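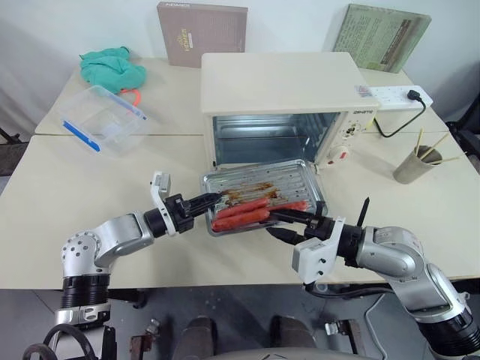
Friday, November
Bench notes, Drenmont workshop
Entered by: finishing bench

Picked the drying test for the Starklow clay back up. Last batch had warped on the thin tiles and I wanted to know if it was the clay or the way we stack them.

Rolled a fresh slab from the open bag, cut it into tiles with the old steel template and let them sit under plastic overnight. Half went on plaster bats, the other half on the wire rack by the window. The rack ones were leather hard by mid-morning. The bats took until after lunch, which I did not expect, but the plaster was still damp from being scrubbed and I should have left it to dry first. Bats are now on the top shelf. Please don't wet-clean them the day before a test.

Warping: the rack tiles lifted at the corners, same as last time. The bat tiles stayed flat except one that had been picked up by the edge while soft. I think that settles the stacking question. Thin tiles go on plaster, with a second bat on top once they can take the weight.

Shrinkage from wet to bone dry on the 40 mm gauge marks came out at 2 mm, same on both sets. The Plundidley body we used in spring moved more than that, but I can't find the page where it was written down. If it is in your notebook, copy it in here.

Small oven: used it on its lowest setting to push a few offcuts to bone dry. Door left open a crack. Took them out at 43 minutes and they had stopped losing weight on the scale. One had a hairline crack on the underside, so I would go slower with anything thicker than a tile.

Glaze: mixed a small jar of the Yeo white, sieved twice. It settled hard by the end of the day. Stirring brought it back but it went lumpy again within the hour. Added a pinch of bentonite slaked in hot water and left it with the lid on. Will look at it first thing. Jar is marked with tape, blue lid.

Kiln: 12 tiles on the middle shelf for the bisque, cones front and back. The lower peephole plug is chipped and falls out if you bump it. Wedged with fiber for now. Need to order a plug and more kiln wash. The shelf at the back has a drip on it that still has to be ground off, so it stays out of the load.

Still to do:
- weigh bats before and after drying, to get a proper dry weight
- try the rack again with a sheet of newsprint under the tiles
- find the spring shrinkage figures
- label the reclaim bucket, it has two clays in it and I don't know the mix

Scale battery is low. Spare is in the drawer with the ribs.

Drenmont Workshop | Contact the bench | Copyright Drenmont | Back to top

Recent entries
Reclaim bucket: what went in
Starklow clay, first batch of thin tiles
Yeo white over dark slip
Cleaning and storing plaster bats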